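Filed under: Student Work > Sound & Place > Project Reports

What Does Bastham Sound Like? Making a Sound Map of a Small Town

Final project report

Why I picked this

I have lived in Bastham my whole life and until last fall I couldn't have told you one thing about how it sounds. I knew how it looked and how it smelled (the bakery in the morning, the river in August, enough said). Then my cousin stayed with us for a week and asked at breakfast what "that hum" was. What hum? I went outside, stood in the driveway in my socks, and there it was, low and steady, coming from the direction of the feed mill. It must have been there every morning of my life!

So that was my project. I wanted to record the everyday sounds of the town, put them on a map that anybody could click through, and find out whether people who live here could recognize them without being told where they came from. My guess going in was that people would know the loud ones (the fire siren, the freight train) and miss the quiet ones. I was about half right and I'll get to that.

A sound map isn't a new idea. Cities have made them, and so have parks and a lot of bird people. Most of the ones I listened to were either huge and kind of messy, with hundreds of clips uploaded by whoever, or small and very arty. I wanted something in between that my grandmother would use.

What I used

The recorder was a Seltudetti from the school's equipment room, the small one with two microphones on top. It's a good machine once you learn to stay out of its menus. I also had a foam windscreen, a furry windscreen for bad days, headphones, a short tripod, and a handheld sound level meter that reads a little high (I checked it against the newer one in the physics room, and it was always high by the same amount, so I left it alone and corrected the numbers afterward).

All of that rides in a hard case, and I have opinions about hard cases now. They are great in rain and terrible on a bicycle. The latches are also LOUD. My first recording of the mill has a lovely stretch of hum and then two cracks like a starter pistol, and that was me putting the headphones away before I'd hit stop. After that I opened the case before I started anything and didn't touch it again until I was done.

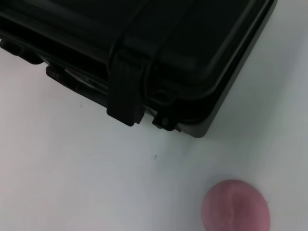

How I recorded

I chose 17 places. Some were obvious, like the train crossing, the school parking lot at 3 p.m. and the laundromat. Others came from asking people what they heard from their bed at night, which I recommend as a question because everyone has an answer and they get very into it.

At each place I recorded for six minutes without moving or talking. Six was a compromise. My plan said ten, but I tried ten at the laundromat and my arms started to itch and a man asked me if I was all right. With the tripod down and a sign next to it saying "recording for a school project," people mostly walked around me.

I went to every place twice, once in the morning and once after dark. For the second round I tried to match the weather, which in November is a joke. Wind was the worst problem by a mile. The furry windscreen takes care of a breeze, but at the bridge the gusts came up under the railing and the whole recording sounds like someone shaking a tarp. I redid the bridge three times and the version on the map is still not great.

For each recording I wrote down the time, the level meter reading, the weather, and everything I could name by ear. That last column turned out to be my favorite part of the notebook. Early on it says things like "cars, bird." By the end it says "flag rope on pole, somebody's screen door, two kinds of tires, crow far off." I hadn't gotten better ears, obviously, I'd just been made to stand still.

Who answered the survey

I cut each recording down to a short clip and put the clips in an online quiz where you listen and type in where you think you are. I sent it to my street, the school newsletter and the library's mailing list. The library list alone reaches 3000 people, so I had big hopes, and I got 60 complete answers back. Mr. Tester, my advisor, told me that was a perfectly decent number for something that asks strangers to wear headphones, and I've decided to believe him.

I can't claim those answers stand for the whole town. People who finish a listening quiz are people who like listening. They also skewed older, I think because the library list does, and I didn't get many answers at all from the new houses out by the highway.

What I found out

The train was recognized by almost everybody. No surprise. The fire siren too, and so was the school parking lot, which one person identified as "teenagers, sadly."

The surprises were in the middle. The laundromat did way better than I expected, and a lot of people named it down to the building because of a squeak in one of the dryers. The river did terribly. Moving water on a recording sounds like traffic, or rain, or frying, and if you can't see it you're lost. I love the river clip and it's the one that fooled the most people, so there goes my theory that the quiet sounds are the ones people miss. It isn't a quiet clip. It just doesn't have anything in it to grab on to.

And then the hum! I figured I'd be the only one who had never noticed it. The answers split right down the line of where people live. On the west side, people wrote "the mill" without hesitating. East of the tracks they wrote refrigerator, or airplane, or left it blank. I went back and took level readings along Main Street and the hum drops off almost completely once you're past the grain building, which must be blocking it. So there are two Basthams as far as this one sound goes, and I'm from the hum side.
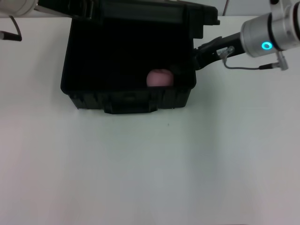
Rocío Garrido disagrees with how I've set all this up. A town's sound, she told me after my class talk, is mostly its voices, and a map with the talking edited out is a map of machinery. She grew up two blocks from the mill and says what she'd recognize from that corner is the shift change, the people calling across the lot to each other. She'd trade the hum for that any day.

I've thought about it a lot and I think she has a point. I cut speech out of the clips for privacy, and I'd do that again with strangers' private conversations. But I also cut things like the lady at the bakery shouting order numbers, and that's as much a part of the corner as the door chime is. If I do another round I want to ask permission and leave some of it in.

What I read

The reading that helped most was a chapter by Vukčević on listening walks, which my advisor copied for me. The idea I took from it is to write down what you expect to hear before you get there. I started doing that halfway through and wish I'd done it from the first day, because my lists were so wrong. At the cemetery I expected silence and birds. I got a leaf blower, both visits, including after dark. Who is leaf blowing after dark?

What I'd change

I'd start in spring. I'd bring a folding stool. I'd name my files properly from day one, because "mill new 2 REAL" is not a system and I lost an entire evening sorting out which bridge was which. I'd also drop off paper copies of the survey with a listening station at the library for anyone who doesn't want to do it at home.

I'd pack differently too. Everything went in loose the first few trips and I was forever digging for the spare batteries at the bottom. Now the recorder goes in first, then the tripod, then soft stuff on top, and when I get home it all comes out again so the windscreens can air. A damp furry windscreen shut up overnight smells exactly like a dog. 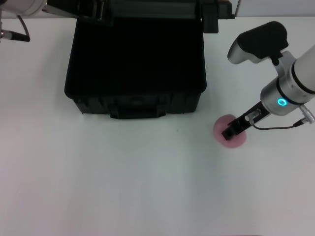 Fig. 3. Carrying case with the lid up.

The map is up on the school site and will stay there through the summer. The library has asked if they can link to it, and I said yes before they'd finished the sentence. I still owe them a better recording of the bridge.

Related projects
- Counting Cars on Mill Road
- Why Our Creek Turns Orange
- A Cookbook From My Street
- Night Lights: Measuring Glare Downtown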